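Keeping a Working Kitchen Counter Under Control
Posted March 2022 in Kitchen Tips

I have lived with small kitchens for most of my life, and if there is one thing I have learned (mostly by getting it wrong!) it's that the counter fills up by itself. You set down a bag of groceries, you mean to come back to it, and by suppertime you're chopping onions on a space the size of a paperback.

So start with trays. A shallow wooden tray is a wonderful thing, especially one with a proper handle on the front, and you can slide it forward when you want what's in it and push it back when you don't. I keep a little dish in mine for rings, twist ties and the odd clove of garlic. My friend Bok-nam Oh over in Marulanda uses hers for tea things only, and she is much stricter about it than I'll ever be.

Next, give the toaster and the toaster oven the same side of the counter, so the crumbs all land in one place and you only have one patch to sweep. Let the oven cool before you set anything on it, and please do pull the crumb tray out every week or so. 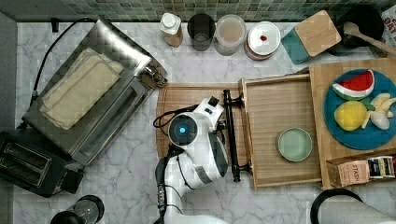 Can I leave a wooden cutting board out on the counter all the time?

It's fine to, as long as it's clean and properly dry first. Stand it on its edge after washing so both faces get air, then lay it down once there's no damp left in it. Rub in a little food-grade mineral oil when the wood starts looking pale and thirsty.

Now, the back of the counter. I like jars and bottles in a single row against the tile, with the ones you reach for daily nearest the stove and the slow movers off at the far end. Every 2 or 3 weeks I lift the whole row out, wipe underneath with warm water and a drop of dish soap, and put it back. With the radio on it takes me 20 minutes, and I usually find a sticky ring under the syrup.

Tea boxes do well down at the front corner, open side up, where guests can help themselves without opening every cupboard in the house. Paper bags I fold flat and tuck beside the fridge the same day they come in.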